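Speaker notes: Good practice for simulated manipulation trials
Bralura working session, October
Speaker: Fedir Semeniuk

Opening (5 minutes)

Thank the hosts. State the purpose of the talk: to present the rules Unent now applies before a simulated kitchen task is accepted as evidence that an arm handles household goods safely. Mention that Ryszard Czarnecka drafted the first version and will take questions on scoring.

Rule one: fix the layout before the run. Every item on the counter is entered in the scene record, including items the arm is never asked to touch. A layout changed after the first run is a new layout and receives a new number.

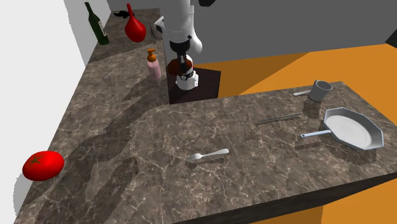 Rule two: report contact with bystander items. A grasp that succeeds while the arm brushes a vase or a pan is recorded as a grasp with contact. It does not count as a clean pass. Pause here, as members of the Gokis group have asked for a tolerance. Our position is that the threshold must be written down before testing begins.

Rule three: 30 runs per layout at minimum, with the random seed kept for each. Our present archive holds 957 runs. Failed runs stay in the archive and in the totals.

Next point: limits of the method. Simulated results support a decision to proceed to hardware. They do not replace the hardware trial, and reports must say so on the first page.

Refer the audience to the handout for the record form. Take 3 questions, then hand over to Ryszard.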